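Search Enter keywords Go
6 min read
20 March 2023
By Thiện Tô, Hòa Lục and Roald Sandberg

3. Noise and seating in shared offices

3.1 Setting and data

The survey covered 2,529 employees at firms in the Plolisgate business district. All of them worked in shared offices, and most had moved there from private rooms. We asked each person to rate speech noise at their desk, how often it broke their concentration, and whether they had changed seats in the past year. The answers were collected in June through a short web form.
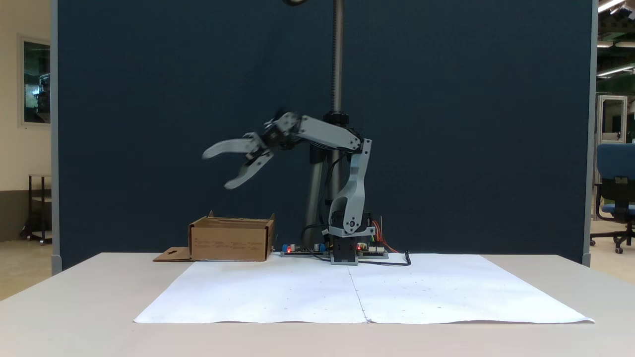
Ratings of speech noise rose with the number of desks per room, but the link was weaker than in our earlier pilot at Taris. Room size explained little once we took account of the distance to the nearest walkway. People seated next to a walkway reported more broken concentration even in small rooms.

Figure 3. Tabletop work area with a navy-blue fabric partition.
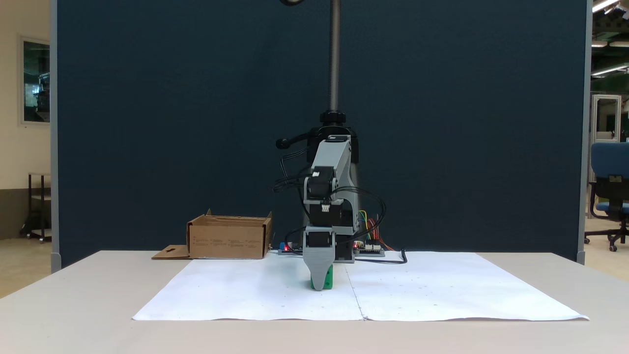 Tall partitions helped less than managers expected. Staff who had one beside the desk rated nearby voices as slightly quieter, yet they were just as likely to ask for a new seat. In open comments, many said they could still follow phone calls word for word. Chu (this volume) reports a similar result for call centers.

3.2 Limits

Ratings were made once, so we cannot say how people adjust over time. We did not measure sound levels. The Wainwright building was left out of the seat-change analysis, as its tenants use unassigned desks and the question made little sense to them.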